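# Una mañana de mantenimiento en la celda 2

La celda 2 de Zonavdale arranca a las ocho, pero el trabajo empieza antes. Lo primero es comprobar la pinza con la alimentación del brazo cortada. Se pasa un paño sin pelusa por los dedos, se revisan los tornillos que los sujetan y se mueve cada uno con la mano para notar si hay holgura. Si la hay, se anota en la hoja y se aprieta con la llave dinamométrica, que cuelga de un gancho en el lateral del armario eléctrico.

Zonavdale es un taller de integración con tres celdas de manipulación. Dos están alquiladas a clientes. La tercera, que por razones históricas lleva el número 2, se usa para probar programas de agarre con objetos domésticos. El brazo se compró de segunda mano en mayo, junto con un controlador Kavel que hubo que actualizar. Desde entonces ha acumulado 1035 horas de servicio, según el contador del propio controlador.

El plan de mantenimiento cabe en dos folios. Hay tareas diarias, tareas cada 90 horas y una revisión grande a las 2000, en la que se cambia la grasa de los reductores y se sustituye la batería de los codificadores. La celda no ha llegado todavía a esa última. Las de 90 horas ocupan media mañana: limpieza de la cámara de muñeca, inspección del cableado, prueba de las paradas de emergencia y verificación del punto de referencia.

El cableado es lo que más guerra da. El mazo que va hasta la pinza pasa por el exterior del brazo y roza en la tercera articulación cuando el programa pide giros amplios. Se ha resuelto con una funda trenzada y dos bridas más flojas de lo que recomienda el manual. Apretadas del todo, tiraban del conector. La funda se cambia cuando empieza a deshilacharse, y en el cajón siempre hay un metro de repuesto.

## La mesa

La calibración se hace sobre la mesa blanca. El técnico lleva la pinza a cuatro posiciones guardadas, compara las coordenadas con las de la última hoja y, si la diferencia pasa de medio milímetro, repite el procedimiento completo. Hasta ahora ha hecho falta repetirlo en dos ocasiones, una de ellas después de mover la celda para pintar el suelo.

Luego viene la prueba con objetos. El juego se guarda en una caja de Lindsay, el proveedor de consumibles del taller, y mezcla formas y consistencias a propósito. Un plato obliga a buscar el borde. Un bote se puede tomar por el cuerpo, pero rueda si se empuja mal. El peluche se deforma, y el programa tiene que decidir cuánto cerrar.

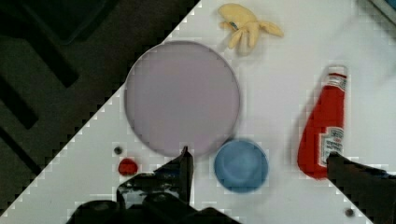 *La mesa vista desde la muñeca del robot, con los dedos negros de la pinza entre el plato lavanda y el bote de kétchup.*

De la imagen de la cámara depende buena parte de la prueba. Va montada muy cerca de la pinza y se ensucia con facilidad. La lente se limpia con alcohol isopropílico y un bastoncillo, en círculos y sin apretar. Después se abre la vista en directo y se comprueba que los dedos aparecen donde deben. Un soporte girado un par de grados basta para que el programa apunte al lado del objeto, y el fallo se confunde a menudo con un problema de calibración. En el taller se perdió un día entero de diciembre por ese motivo. Ahora el soporte lleva una marca de pintura que cruza la junta: si las dos mitades de la raya no coinciden, se afloja, se recoloca y se vuelve a empezar.

Los dedos se gastan de forma desigual. En esta celda se desgasta antes la punta del izquierdo, probablemente por la trayectoria de entrada que usan casi todos los programas. El juego actual lo suministró Namwood y cuesta 161 euros. Se cambian los dos a la vez aunque solo uno esté mal, y tras el cambio hay que volver a medir la apertura máxima e introducirla en el controlador. Es el paso que más se olvida. El síntoma es una pinza que cierra de más sobre las piezas blandas y da un error de fuerza con las rígidas.

La sesión termina con una tanda de ciclos lentos, con el brazo a un cuarto de su velocidad y el técnico junto a la seta de parada. Se escucha el ruido de los ejes y se mira la temperatura de los motores en la consola. Si todo está dentro de los márgenes, se firma la hoja, se guarda una copia de los parámetros y se devuelve la velocidad al valor normal.

Queda pendiente mover el armario eléctrico, que obliga a abrir la puerta de la celda cada vez que hay que llegar a los fusibles. El traslado está pedido para la próxima parada.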